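Search this site Enter keywords Go

Sodeck Library to Lend Kitchen and Table Items

December 2020

The Sodeck Public Library will add household items to its lending collection this month, the library board announced. Cardholders will be able to borrow tableware, baking pans and small kitchen tools under the same account they use for books.

The collection opens with 200 items, most of them donated by residents during a drive held at the Plekby branch. Each cardholder may borrow up to 8 items at a time for a period of 2 weeks. Loans may be renewed once if no other patron has placed a hold.

"Many households need extra dishes only a few times a year," said Margareta Barbu, director of the library. "This service allows them to borrow what they need and return it when they are done."

All items must be washed before they are returned. Pickup will be by appointment at the Plekby branch, and requests may be made by telephone or through the library's online catalog.

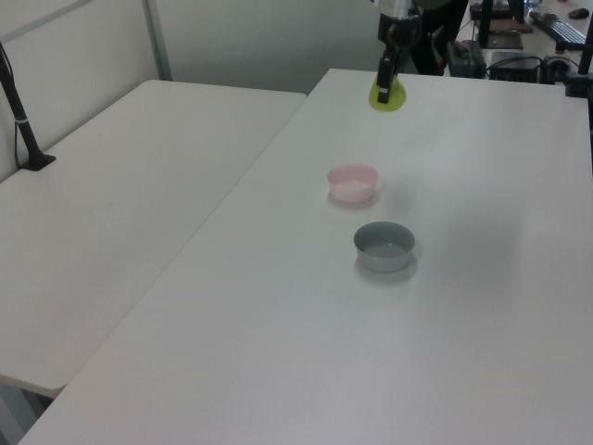 Small round bowls on a white table.

The library will continue to accept donations of clean, undamaged tableware through the end of the month. Electrical appliances and knives cannot be accepted.

Related items
Plekby Branch Adjusts Winter Hours
Library Board Approves Budget
Qian Street Book Drop Reopens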